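We use cookies to keep this site working and to see which pages get read. Accept all / Manage settings

October 2022

Up at six and on the road before seven to get to Ketbridge for the open day. It rained as far as the Seltivcombe turn and then stopped. I had meant to bring sandwiches and left them on the counter at home, so I bought a roll at the gas station and ate it in the parking lot while they were still putting the signs out.

The place is called Nazari, the same as the street, and it is one long low building behind the tire shop. I had driven past it for years and taken it for storage. They gave us each a paper badge and a pair of safety glasses that did not fit over my own glasses. I carried them in my hand most of the morning and put them on when asked.

The first room was sorting arms for small parcels. I have seen that kind of thing on television and did not stay long. The woman at the door said one arm does up to 3,000 parcels in a shift. It was loud, and the floor shook a little when two of them swung the same way.

The second room was the one I had come for. They call the project Menent, and it is about getting an arm to do ordinary kitchen jobs: picking things up, putting them down somewhere else, moving a pan. I have been thinking about this since my wrists got bad in January. The occupational therapist told me then that I should stop lifting full pans with one hand, and I have mostly done as I was told, but it makes cooking slow and I drop things. So I wanted to see how near they were.

Not very near, I would say, though nearer than I expected. The arm works at a dark table with kitchen things and toy food on it. The man running it said they use toy food for most of the day because real fruit bruises and has to be thrown out. He works the arm himself with a pair of handles, and it keeps a record of everything it does so that later it can try the same job without him. He said they had 2,171 of these recordings so far and wanted a good many more before they would trust it with anything hot.

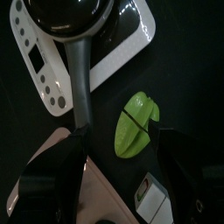 I asked him what was hardest. I expected him to say heavy things, but he said handles. A handle can be at any angle, and the fingers have to close on it squarely or the pan turns when it is lifted. I told him that was just my trouble too, and he laughed, but he also wrote it down. He asked whether I reached for a pan from above or from the side. I had never thought about it. I tried it in the air in front of him and it is from the side, with my thumb on top.

They let people have a go with the handles, five minutes each. I waited behind a boy and his mother. The boy was good at it right away. I was not. You move your hand and the arm follows a little late, so that I kept going too far and then coming back. I got hold of a toy lemon on my third try and dropped it outside the bowl. The fourth time it went in. My wrists did not hurt, which I noticed particularly, as the handles hardly weigh anything.

There was a talk at noon in the cafeteria, with folding chairs. Most of it was slides. I wrote down two things. One was that the arm alone costs them 2,788 dollars a month to lease. The other was that they hope to put one into a real apartment for a trial the year after next, with someone there to stop it if needed. A man behind me asked if it could do dishes. The speaker said plates yes, glasses no. Then he asked about insurance, and that took up the rest of the questions.

Lunch was soup and a cookie. The soup was too salty, but I had two cups of it because of the sandwiches.

I went back to the second room before leaving. The crowd had thinned out and I could stand close to the tape. I must have watched for half an hour. It is slow. It stops above a thing for a while before it goes down to it, and my feet were sore from standing. I took one of the sheets with the address for people who want to be contacted about the apartment trial. I filled it in at the desk and then was not sure I had put the right zip code, so I asked for it back and checked. It was right.

Home by four. The cat had been sick on the hall rug. I cleaned that up and made eggs in the small pan, two hands. I tried it from above once while the pan was still empty, to see, and it was harder on the thumb but easier on the wrist. Will ask about it at the next appointment. Need to call about the gutters tomorrow and take the library books back.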